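8/3/22

**Zalow wants its customers to do the teaching. Ritden is finding out how long that takes**

A folding arm that was promised to need "no programming at all" has been on trial at the Ritden linen works since November, and the company behind it, Zalow, now says it is ready to sell. Staff who have spent the winter teaching it are less sure.

Zalow's pitch is simple enough. Instead of writing code, a worker takes hold of a pair of handles at a bench, watches a screen, and drives the arm through a job by remote control. The arm copies each movement as it is made. Do the job enough times, the firm says, and the software works out how to do it alone. The arm at Ritden goes by the name of Bano, which is also what the product will be called when it reaches the price list.

The question is what counts as enough. Zalow's brochure says a new task can be taught "in an afternoon". The log kept at Ritden shows 346 recorded goes at a single job, folding a plain cloth once and then once again, spread over 8 weeks. Asked about the gap, Zalow said that the afternoon figure referred to "a motivated user with a suitable task" and that cloth was harder than most things. That is fair, but cloth is what a linen works has, and cloth is what the brochure shows on its cover.

There are reasons why it is hard. A box keeps its shape when you pick it up and a cloth does not. A corner that was easy to get at on one attempt is tucked under on the next, and the person at the handles has to feel for it without feeling anything, as the handles give nothing back. Workers told us they judged everything by eye, and that the view from the wrist is often blocked by the very cloth they are trying to move. One said it was like making a bed with barbecue tongs while looking through a letterbox.

Sessions at the bench are kept to 40 minutes. After that, we were told, hands get tired and the recordings get sloppy, and a sloppy recording is worse than none because the arm will learn that too. Zalow says its software can weed out bad attempts. At Ritden they are still being weeded out by a person, who watches them back and deletes them, and whose hours do not appear in Zalow's costings.

Then there is the matter of results. Zalow's sales film shows Bano folding a stack of cloths with no one at the handles. It does not say how many tries were needed to get the film, and the firm declined to tell us. It also declined to let us set out a cloth of our own choosing. The works has been asked not to give out its success rate until the trial ends, and has kept to that. 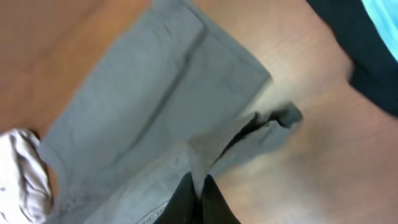 Page 8

Work on a grey cloth, seen from the arm's wrist. The two black fingers have a pinch of fabric between them and another corner is crumpled up on itself further over.

Zalow is not the first to say that showing will replace programming. The Thomas system, tried by several laundries in the area some years ago, was sold on much the same line, with a worker pushing the arm about by hand in place of the remote handles. It did well with trays and badly with towels, and most of the arms ended up moving trays.

The firm says things have changed since then, and perhaps they have. The handles are better and the software is certainly newer. What has not changed is that somebody has to sit at the bench and do the job over and over, and that this somebody already knows how to fold and could be folding.

Ritden says it will decide whether to keep the arm once the trial is over. It has asked Zalow for two things first: a written figure for the number of recordings needed for each new item, and a promise that recordings made by its staff will not be used to teach arms sold to other laundries without payment. Zalow said it was "looking at the wording" of both.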